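How to Clear and Sort a Desk With a Large Printed Mat

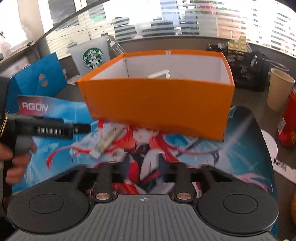

A full-size desk mat is nice to look at and comfortable to work on, but it also collects things. Small parts, wrappers, and open boxes end up on it and stay there. This is the method I use on mine at the end of a work session. It takes me around 5 minutes if I have kept up with it, and closer to half an hour if I haven't.

What you need

One open box with stiff sides
A small trash bag or bin
A soft brush or dry microfiber cloth
A second cloth, damp
A few small zip bags

An old gift box or product box without its lid works well. I like one with a white inside because small gray and black parts show up against it. Mine is orange on the outside, so it is easy to find on a shelf.

Step 1. Take out the trash first

Pick up wrappers, crumpled paper, and bits of packing and put them straight in the bag. Check crumpled wrappers before you toss them. Screws and little plastic clips get caught in the folds.

Step 2. Lift boxes, don't drag them

Pick a box straight up before you move it across the mat. A cardboard corner can scuff the print, and grit under the box will do the same. If the box has loose items in it, keep it level so they don't slide over the rim.

Step 3. Put small items in the open box

Anything that doesn't have a home yet goes in. Don't stop to decide where each piece belongs. Put the heavier items in first, against the back wall, and the light ones in front.

Step 4. Put away the hand tools

Tools go back in their drawer or on their hook. If one has a clip or ring on the end, hang it up by that, provided the ring is solid enough to take the weight. Wipe the grip with the dry cloth first.

Step 5. Clean the mat

Brush from the center toward the nearest edge. Then go over it with the damp cloth, using light pressure on the dark and red parts of the artwork. Sun-ja Hyun at the Prostmont hobby room showed me to test any soap on a back corner first, and I still do that with each new mat. Let it air dry flat. Don't roll it up damp.

Step 6. Empty the box

Go through it once the mat is dry. Parts that belong together go in a zip bag with a slip of paper saying what they are for. Anything you can't identify can stay in the box for a month. I write the month on a bit of tape, so a box started in October gets emptied in November.

If the mat will not lie flat

Turn it face down overnight with a few books along the curled edge. Put a clean towel under the printed side before you do.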